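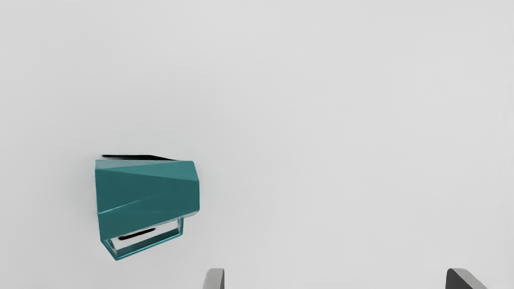

Re: [freezer-swap] Huller pierogi, anyone tried the new bag?

Rajeshwari Hegde wrote:

> Hi all,
>
> Saw the Huller potato and onion pierogi at my store, in the bigger bag, 700 grams. My kids like the Lakatos ones but those have been out of stock since September and I'm tired of checking. Has anybody had these? Main questions:
>
> Do they split open when you boil them? The last store brand I bought turned the pot into potato soup.
>
> Can you do them in the air fryer from frozen? The bag says boil or pan fry and doesn't mention it.
>
> And is the onion strong. My youngest picks out anything she can see.
>
> Thanks, Rajeshwari

Rajeshwari – yes, have had them, two bags now. Typing this before I have to go get my son so sorry for the mess.

Short version, buy them, but pan fry. Longer version:

Boiling. First bag I boiled the whole thing at once, which was dumb. Pot was too small, water quit boiling the second they went in and they sat on the bottom and stuck. Lost maybe a third to splitting. Second bag I did half at a time in the big pot and only 2 opened up. Stir right away, once, gently, then leave them be. They float before they're done. Give them another couple minutes or the middle is still chalky.

Pan fry from frozen. The best way by a lot. Butter plus a little oil, medium, lid on for the first few minutes with a splash of water, then lid off and let them get brown. Don't crowd. The dough is thicker than Lakatos so it gets a real crust, a bit like the bottom of a potsticker. My husband ate his standing at the stove.

Air fryer. Did it once. Sprayed with oil, 400 for 10 minutes, flipped halfway. The flat parts were good but the crimped edge went hard as a cracker, and I mean hard, I was worried about a filling. Might be fine if you boil them first and then air fry just to crisp? Haven't tried. If you do please report back, I think a few people here would want to know.

Onion. Mild. It's cooked down into the potato and I couldn't see any peices in ours. There is a fair amount of black pepper though, so if she's a pepper noticer, fair warning. Mine noticed but kept eating.

Filling generally is smoother than I like. Lakatos has some lumps and tastes more like somebody mashed a potato. This is closer to instant, but good instant. Needs salt. We had them with sour cream and the last of a jar of sauerkraut and that fixed it.

Price – I paid less than I would for the Lakatos, and it's the bigger bag, so per dumpling it isn't close. Don't have the reciept so can't give you the exact number.

One gripe, the bag doesn't reseal. It has the zipper strip but the tear line is above it on one side and below it on the other, so both times I ripped right through. I just dump them in a freezer bag now. If you leave them in the original they get frosty fast and the frosty ones are the ones that split, at least in my pot.

Somebody was asking a while back about the Marnine cheese ones too. Skip. Sweet filling, which I wasn't expecting from the front of the bag, and the dough went gummy no matter what I did. Maybe as a dessert with jam. We didn't finish them.

Also the Plurix spinach dumplings from the last swap thread, whoever recommended those, thank you, they've been in my cart every trip. Those DO work in the air fryer, much thinner dough, no boiling first. Go lower on the heat than the bag says.

I have half a bag of the Huller left and am doing them tonight with kielbasa on a sheet pan, everything in together, oven. Will say how it goes if I remember. Thinking I should toss them in oil first and put the sausage in a bit later so it doesn't dry out but if anyone has done this already tell me before 5 pm.

Ok running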